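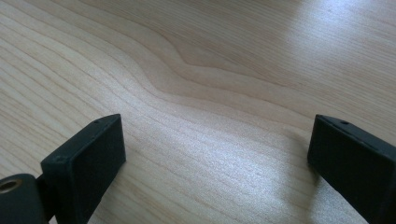

**Saturday, 16:20 – glue trials, second lot**

Corina Rüegg still wants us to swap to the Steteck fish glue for the repair work. I'm not convinced. The sheet from Brudon says full strength overnight, and I'd like to know in whose shed.

Set up 20 lap joints this week, half Steteck, half our usual hide glue. Same clamps, same offcuts from the Aebischer job. Left them 37 hours. Pulled them on the lever rig, weights in kilos:

- hide glue, best: 228
- Steteck, best: a shade under that
- Steteck, worst: 2 let go while I was still hooking up the bucket

Corina says those two were starved joints and shouldn't count. Maybe. But I spread them the same way as the rest, and if it needs a fussier hand than mine then it's no good for the Clerkow chairs, where half the work is done upside down with a torch.

Open time is better, I'll give it that. No skin on it when I went back for the second brush. Cleans off with a damp rag. Smell is worse than the label lets on.

Grain direction: I didn't keep track of it on the offcuts. Pale stuff like this wanders about more than you'd think, a dip and then back up again, so a failed joint might be the wood's fault. Mark it with pencil next time.

Not ordering the big tub yet. Repeat with the window open, and Corina can do the spreading.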